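Braka Residents' Office
A short thread on the paper records exchange, which opens Thursday at the Mok Street counter. Please read to the end before bringing anything in. 1/10

Households in Braka may now hand in old utility bills, lease papers and tax letters for secure shredding. The service is free to residents. It is run by Zastex under an agreement with this office. 2/10

Please keep anything you may still need. Leases, deeds, birth records and open insurance claims should stay at home. Once papers have been accepted at the counter, they cannot be returned. 3/10

Each household may bring up to two boxes per visit. Staples and paper clips may stay in. Binders, plastic sleeves and photo albums should be taken out first - the machines cannot handle them. 4/10

Residents who prefer to sort at home are encouraged to start with one drawer at a time. Put papers in order by year, then by sender. Most people find that the oldest pile is the easiest to let go. 5/10

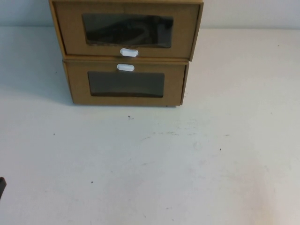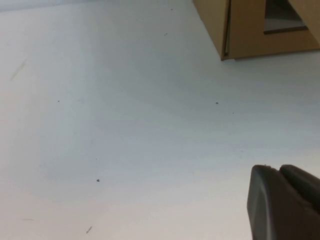

Cardboard on a white tabletop, both photos. 6/10

The Rernelura branch will offer the same service from May. Until then, residents of Rernelura are welcome to use the Mok Street counter. Proof of address is required at either location. 7/10

During the spring trial, 84 households took part. Their comments led to two changes: a later closing time, and a printed receipt for every box. We thank all who wrote to us. 8/10

Residents who cannot travel to the counter may ask for a home pickup. Please call the front desk in the morning and have your street address ready. Pickups are arranged by neighborhood, and you will be given a day when you call. 9/10

Questions about damaged papers, business records or large estates should be sent to the office in writing. Replies to this thread are not checked on weekends. 10/10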